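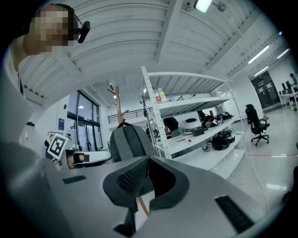 Automation at work: notes after the first year

The introduction of automated handling at Borkix was announced last December, and I have been asked several times since to set down my view of it. I do so here in a personal capacity.

Under the previous arrangement, each member of the packing section lifted and sorted goods by hand for the whole of a shift. The system supplied by Astodum now carries out the greater part of the lifting. In its best week to date it dealt with 1,127 items. Staff prepare the work, show the equipment how an unfamiliar item should be held, and step in when it stops.

The effect on the working day has been considerable. Fewer colleagues report sore backs and wrists. Against this, the work requires longer periods of close attention, and several people have told me that they go home more tired than before, though in a different way. The rest period has accordingly been extended from 20 minutes to 40.

Training remains the weaker part of the programme. The course provided through Rernell deals well with safety and rather poorly with faults, and most of what is known about faults has been passed on by word of mouth. A written guide was promised in the spring and has yet to appear.

Questions of pay and grading are also unsettled. It is my opinion that a person who teaches a machine a task should be graded for that skill, and I have submitted a note to this effect. A reply is expected before the Alaoui site adopts the same system.

Posted August 28, 2025
Filed under: Working life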